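Small Launch States Seek a Voice in Orbit

The question of who may place a satellite in low Earth orbit, and on what terms, was for decades a matter for a handful of governments. It is now being raised in capitals that have never operated a launch pad. A draft agreement circulated in March among 17 smaller states would have them register their spacecraft jointly, share tracking data and negotiate as a bloc over radio frequencies.

The proposal is modest in wording. Its supporters regard it as overdue. Commercial operators such as Dilora and Pernisen have filed plans for 397 satellites between them, and the larger powers have shown little interest in limiting their own fleets.

"A country with two satellites has the same right to a safe orbit as a country with thousands," said Setareh Ghorbani, a legal scholar who advised on the draft. "At present it has no practical means of enforcing that right."

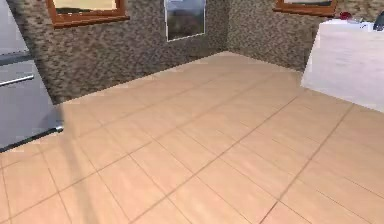
Objections have come from two directions. Defense ministries are reluctant to publish the positions of spacecraft that carry both civil and military equipment. Insurers, for their part, ask who would pay if a jointly registered satellite were to strike another. The draft assigns liability to the state that ordered the launch -- a rule that becomes difficult to apply when the owner, the builder and the launch provider are in different countries.

Marcelino Furtado, who led the drafting group, concedes that the text will change. He points to the Stillo ground network, whose members agreed on shared costs only after long dispute, as evidence that such arrangements can hold.

A second round of talks is planned, with liability first on the agenda. Delegates will also consider a reporting threshold of 100 kilograms, below which satellites would be exempt from the fuller disclosure rules. Several governments want that figure lowered.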